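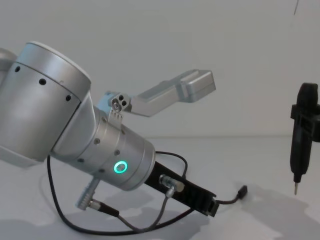 Slide 1: Cables and electric screwdriver at the bench.

Title on screen: Loose leads and upright tools – bench layout at Kisura

Leave slide 1 up while people sit down. Start with the cable near the bottom, the one that goes round in a wide curve along the table. Most of the talk is about cables like that. The screwdriver on the right comes in at slide 4.

Slide 2. Scope
Bench work only: screws, plugs, short leads. Floor trunking and mains distribution are in the Grolon notes and I will not repeat them. Define "loop" now: any length of cable between two fixed points that is longer than the straight line between them. Some loop is needed. The question is where it lies.

Slide 3. Where loops lie
Three cases: on the table, over the top of something, hanging free. A loop on the table takes up working area and collects screws. One that arcs over a fitting keeps the surface clear but can catch a sleeve. A free end moves whenever the bench is knocked.
Go back to slide 1 briefly. Black cable on the table, another arcing over the black mount, a thinner lead ending in a small connector in the air.
Our rule at Kisura: no table loop within 500 mm of the front edge. The Murakami room has the same limit, also 500, but measured from the centre of the work mat. Say this slowly, it was misread last time.

Slide 4. The screwdriver
Black electric driver, stood upright. Upright storage has a small footprint and the grip is found without looking. Against it: a high centre of gravity. Lying flat is stable, but the tool then rolls into the cable area. We prefer upright, in a holder that is screwed down. Holder drawing is in the handout.
Keep the driver on the side of the hand that uses it. Cables go on the other side if the sockets allow it.

Slide 5. Log results
463 entries in the Kisura bench log, all types. 70 mention a cable being moved before work could start. Do not draw more from this than it supports – the log has no field for time lost, and entries were written at the end of the shift. Tadano bench not included.

Slide 6. Fixings
Hook-and-loop straps for anything unplugged weekly. Screwed clips for the rest. No adhesive pads on the pale walls, the paint comes away with them. Label both ends of each lead.

Slide 7. Questions
Expected: why not a cable tray? Depth. The tray we tried fouled the drawer.
Handouts are by the door. Bring the spare clips and the holder, and pass them round before the break.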